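Tower case

A tower case is a form of computer enclosure that is taller than it is wide and is meant to stand upright, though a good many spend their working lives on their sides, under monitors, or propping open the door of a stationery cupboard. It holds the motherboard, the power supply, the drives and whatever cards the owner has added, together with the dust.

The tower followed the flat desktop case, which sat beneath the screen and took up most of the desk. Turning the box on its end and putting it on the floor gave the desk back to its owner. It also placed the machine's air intakes at carpet level, a decision whose results can be inspected by anyone with a screwdriver and a strong stomach.

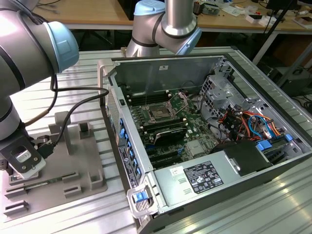

Reading time: 7 minutes

Sizes

Makers sort towers into full, mid and mini. The terms have no fixed meaning. One firm's mid tower may be taller than another's full tower, and the prefix "super" has been applied to cases that were merely wide. What matters in practice is which motherboards will screw into place, and this is governed by shared standards for hole positions. The standards are observed closely enough that a board will usually fit, and loosely enough that one screw will usually not.

Small-form-factor machines are sometimes counted as towers if they can be stood on end. Whether they should be is a matter on which hobbyists hold firm views, and the reader is advised not to ask.

Construction

Most cases are folded from sheet steel, with plastic at the front where the customer can see it. Aluminium is lighter, costs more and dents. Tempered glass side panels became common once owners began putting lights inside, and have given many people a clear view of cables they had intended to tidy.

The inside edges of cheaper cases were for many years left as the press had cut them. Older repair manuals mention this in passing. Older repairers mention it at length, and will show you the thumb. Rolled edges, in which the metal is folded back on itself, were first sold as a luxury and are now expected.

Tool-free fittings

Office machines, bought in large lots and mended by people in a hurry, led the way in fittings that need no screwdriver. Side panels came to be held by a latch, drives by clips or sliding rails, and expansion cards by a hinged bar. Several large makers adopted the habit of colouring every part that was meant to be touched. Blue and green have been the favourites. The colour is a promise that the part will move, and it generally does, sometimes with a piece of it remaining in the hand.

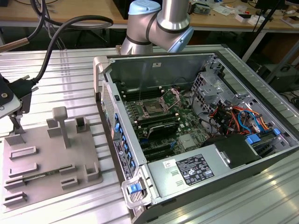

The Osent range of business towers is often cited by collectors as the high point of the style. It could be stripped to a bare shell using no tools at all, and its manual gave a page to each latch. The later Chu towers copied the layout but changed the direction in which 2 of the latches slid, and spares dealers still receive the broken ones. The Trinum line went back to screws, describing them in its brochure as "secure fixings".

Airflow

The usual arrangement draws cool air in at the front and pushes warm air out at the back, with the power supply lending a hand. Theories about improving on this are plentiful. Positive pressure, where more air is blown in than out, is said to keep dust down. Negative pressure is said to run cooler. Both camps publish graphs. A cat sleeping against the front grille outperforms either in its effect on temperature.

Front meshes and removable filters help, provided they are removed from time to time. Surveys of the subject are few, but the general condition of filters arriving at repair shops suggests that "removable" is widely read as a description and seldom as an instruction.

Reuse and collecting

Because the standards have changed slowly, an old case can often take newer parts. A tower rebuilt around a modern board inside a yellowed beige shell is known as a sleeper, and is prized for looking like something from a dentist's reception. Bare cases are otherwise worth little. They are awkward to post and bulky to store, and they are frequently left beside recycling points by owners who feel that this is nearly the same as recycling them.

The collection at Rilldale, housed in a former seed warehouse, holds more than 3000 cases and is open to visitors in May. Exhibits are arranged by colour, which means that the first hall is beige. So is the second. 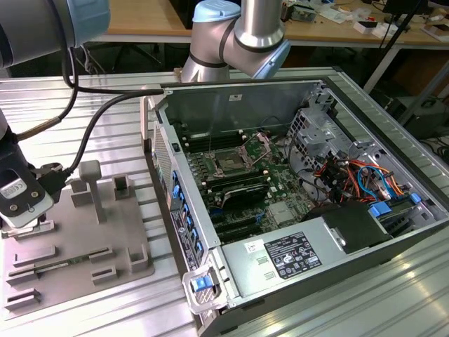 Tower case on its side with the side panel removed.

See also: Desktop case; Power supply unit; Expansion slot; Beige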